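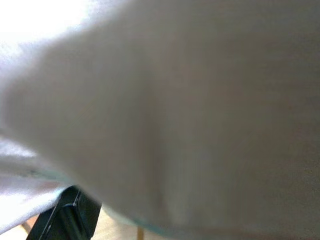

I'm looking for people to come help me run a winter lantern festival, and if you've ever stood in a cold street holding a paper fish on a stick and thought "I could do this all night," please keep reading!

The festival is called Julska. It takes over the lower half of Druvow every December, and I've been putting it together for long enough that I dream in parade routes. We had 489 people walking in the procession last time, plus everybody watching from the sidewalks and the bakery steps. It's a borrowed tradition, or really a few of them stirred together – the songs came over with the families who settled here, the soup came later, and the lanterns got added by a schoolteacher who wanted the kids to have something to carry.

I need three kinds of people this year.

Lantern hosts. You'd sit at a table in the Bárány hall and show visitors how to fold and glue. You don't have to be good at crafts (I'm terrible) but you do have to be okay with glue in your hair and somebody's grandpa telling you his way is better. Shifts run from 2 to 5 in the afternoon.

Street walkers. You go along with the procession, keep the little ones out of the road, and learn four songs. We practice them together beforehand, and I'll send you the words with the pronunciation spelled out how it sounds. Nobody in my family can spell it the real way either.

Story collectors. New this year and I'm so excited about it. I want people who'll sit down with neighbors and write out what their holidays looked like wherever they grew up. Any place, any holiday. Everything goes in a booklet that we print 300 copies of and hand out at the soup tent. If you speak a second language, please tell me, even if it's rusty.
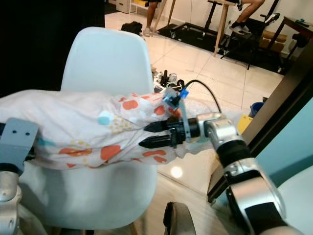
White chair, spotted fabric.

There's one paid spot too, the evening coordinator. It pays $800 for the whole festival, setup and teardown included, and you'd be working next to me the entire time, so come meet me before you say yes. You need to be 18 and able to stay until 11 p.m. A driver's license would help a lot. Everybody else gets supper, a scarf and my eternal love.

If you're coming from out of town, we can put up a few folks with host families. Say so early and mention allergies, pets, snoring, whatever they ought to know.

I also asked one of last year's walkers what I should put in this ad.
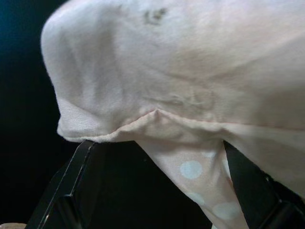 Noeline Hollis wrote back, "Tell them to wear two pairs of socks and learn the third song first, it's the long one. And tell them I'm doing it again."

So, socks. To sign up, drop a note in the box at the Runer Street library or fill out the card by the front desk. Give me your name, a phone number, which job you want and whether you can make evening practice. I call everybody back myself, usually after supper.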